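Keeping one small cell in good order: a talk with the technician of Kastato

January 18, 2021
50 shares
4 comments

The cell is in the back room of the Kastato workshop, and the technician who looks after it has been there from the first day. We spoke for most of an afternoon, with pauses when the arm needed attention. The job of the cell sounds simple. The arm works over a shape sorter board in a gray bin, and the same fitting task is repeated day after day so that the control software, which the workshop calls Cai, can be tested on it.

"People think the software is the difficult part," the technician told me. "For me the difficult part is the bin. If the bin has moved, everything has moved."

The bin was ordered from Castness, a small supplier of panels and fixtures. It arrived flat and was assembled on the spot. The technician did this work twice, because the first time one side wall was fixed before the floor panel was pushed fully to the back, and the floor could lift a little in one corner. "I was in a hurry. It was December, we wanted to finish before the holidays. Then in the new year I took it apart again and I did it properly." The order now is floor first, then back wall, then both sides, and the front panel at the end.

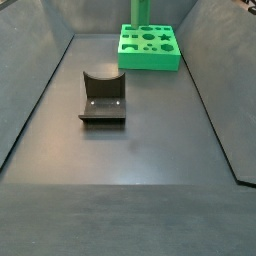
How often does the cell need to be calibrated again?

Every morning before the first run, and one more time after any screw on the gripper has been touched. It takes less time than making the coffee, the technician said, and it is done even when the day before went well.

The calibration routine has its own page in the notebook that hangs by the controller. I was allowed to read it. The handwriting is very small and some lines are crossed out and written again. The arm is sent to a point over the floor at slow speed, the technician compares the position with the one in the file, and the difference is written down. If the difference is bigger than the limit, the day starts with cleaning and tightening and not with running.

I asked what is cleaned. "The fingers first. Dust is nothing, but there is also something like grease that comes from hands. We all touch the parts, we should not, but we do." A dry cloth is used for the fingers and a slightly damp one for the floor of the bin. Alcohol was tried in the beginning and was given up, because the technician did not like what it did to the surface.

The bolts on the gripper have a mark of paint pen over the edge, on the side that faces the technician during the check. When the two halves of the mark do not meet any more, the bolt has turned. This habit came from an earlier job, in the repair of packaging machines, and it was the first thing the technician brought to this workshop.

The worst fault until now was also in the gripper. For two days the blocks were put down a little crooked, and everybody was looking in the software. The log had 2,794 lines for these two days and a colleague read all of them. In the end it was one finger that was not sitting flat on its plate. "I took it off, I cleaned behind it, I put it back. It was half an hour of work. But to find it, two days!" The technician was still a little annoyed when telling me this. 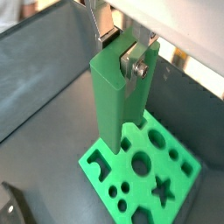

The gripper over the green board, with the bolt of one finger in view.

After this fault the check of the fingers was moved to the top of the list. Each finger is pressed by hand from the side, with the arm stopped and the drive switched off, and the technician feels if there is play. There is a gauge for this, bought from Endex, but it stays mostly in the drawer. "The gauge is good for writing a number in the report. My thumb is faster."

We talked also about the speed. Visitors often want to see the arm go fast, and the technician does not agree to it when a part is close to the board. The last movement down is kept slow, and the force limit is set low, so that a block which meets the edge of a hole makes the arm stop and does not push the board away.

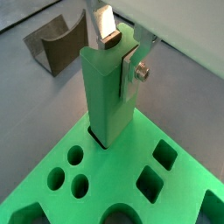

When the arm stops in this way, the rule is that it is not restarted from the screen immediately. Somebody goes to the bin and looks first. The part is released by hand, the fingers are checked for scratches, and only then the program may go back to its start position. The technician wrote this rule after a restart that was too quick and bent a small plate. The plate was replaced from the spare box, and a new one was ordered the same evening, for the technician does not like to see the box with an empty place.

For this year there are two wishes. One is a better path for the cable, which now is held with ties and must be looked at every week. The other is a second person who knows the routine. "If I am ill, the notebook is here, but the notebook cannot feel if the finger is loose," said the technician, and went to look why the controller was beeping.

2 comments waiting for approval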